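# Put the Dish on the Shelf

I joined the robotics club because of the snacks. I'm putting that first so you don't get any ideas about me being gifted.

It was November, I was failing to make friends at a steady pace, and there was a flyer outside the Bronau Building that said PIZZA and, in much smaller letters, something about manipulation. I thought it might be a psychology thing. By the time I'd finished my second slice, Misaki Miyazaki had my name on a sign-up sheet and was explaining that I'd be on Team Gostia, on the stacking task, and that the regional round was at the end of the month.

"I don't know how to program anything," I said.

"Do you know how to put dishes away?"

I did three years of closing shifts at my uncle's diner, so yes, I know how to put dishes away. I could do it asleep. I'm pretty sure I did it asleep.

"Great," she said, and handed me a notebook.

The notebook was the whole job at first. The way it worked, one of us would drive the arm by hand, picking up a plate or a bowl and setting it on the shelf, and it would get recorded, and once we had enough good runs Misaki would feed them to the thing she called the policy and the arm would try it alone. Enough meant 1,000. I wrote down the number of each run and one word about it. "Fine." "Fine." "Dropped." "Fine." "Weird." Misaki hated "weird." She wanted me to say what kind of weird, so I started writing little paragraphs, and then I started writing long ones, and I think that's when she figured out I was useful.

See, here's what I noticed from my stool. When you put a dish on a stack in real life, you don't lower it straight down. You let one side touch first and then you sort of let go of the idea of holding it (I'm not explaining this well, my hands know it better than I do). Everybody on the team was lowering the plates perfectly flat, like they were landing a helicopter, and the plates kept skating off.

"Tilt it," I said, at run 200.

"It's supposed to be level," said Joubert, who was driving.

"It's supposed to be on the shelf."

So Joubert tilted it. It went clack and stayed. He turned around and looked at me with an expression I'd never gotten from anyone in a school building before, and the next afternoon I was the one driving.

I was terrible! I want to be clear about that too. Knowing how to do a thing with your own two hands and knowing how to do it with somebody else's, from a chair, with a half-second feeling of being underwater – those are different. I pinched a bowl so hard it shot off the table and rolled all the way to Team Jerneck's side of the room, where they handed it back very politely. Team Jerneck was always polite. They had matching shirts and a spreadsheet for their spreadsheet, and they'd won the last two regionals.

But I got better. I quit thinking about the controls somewhere around the second week and started thinking about my uncle's kitchen, the shelf over the sink, the way he'd yell "gently, it's not a Frisbee" every single time, including the times I was being gentle. I'd say it under my breath while I drove. Misaki picked it up. By run 387 the whole team was saying it, and Joubert had taped it to the back of the monitor in block capitals.

That was also the run where I messed up big. We'd been at it since lunch and I wanted to go home, and I skipped the little reset where you bring the arms all the way back before you start. I figured who cares, the dish gets there either way. I skipped it on that one and on the next one and then, since it was going so well, on a whole lot more. I wrote "fine" for all of them.

Two days before the regional we tried the policy for the first time, and it reached for the shelf from a place it had no business reaching from, and stopped, and shook a little, like a dog that's forgotten which yard it lives in. Misaki tried it again. Same thing. She scrolled back through the recordings without saying anything, and I sat there on my stool and felt my ears get hot.

"It's me," I said. "I stopped doing the reset. From 387 on, up to 470."

I was waiting for her to be mad. I had my bag half packed, to be truthful, I was ready to go be bad at some other club. She pulled the notebook over and drew a line down the side of four pages.

"Okay," she said. "So we throw these out and do them over. What time do you have to be home?"

"I don't," I said. I did, but I called my mom.

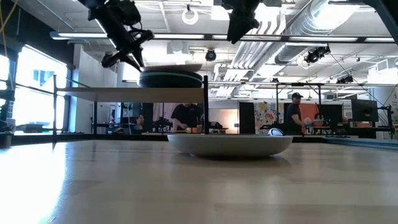
We did them in the order they were in the notebook, Misaki and me trading off, Joubert going out for sandwiches and coming back with the wrong ones. I brought the arms all the way back every time. All the way, every time, even when it was ten at night and my eyes felt like they'd been breaded. I wrote a real sentence for each run. Some of them got a little emotional toward the end. One just says "I think the green plate likes me," and Misaki initialed it like it was data.

At the regional we came in second. Team Jerneck beat us by one bowl, and they were polite about it. Our arm did its last dish with the whole gym watching, and it came down with one side low, touched, waited, and let the rest go. I heard the clack from the bleachers. My uncle was sitting next to me, still in his apron because he'd come straight from the breakfast rush, and he grabbed my sleeve.

"Who taught it that?" he said.

I told him I'd explain in the car. Then Misaki was waving at me from the floor, pointing at the notebook and holding up her pen, so I went down and wrote up the run.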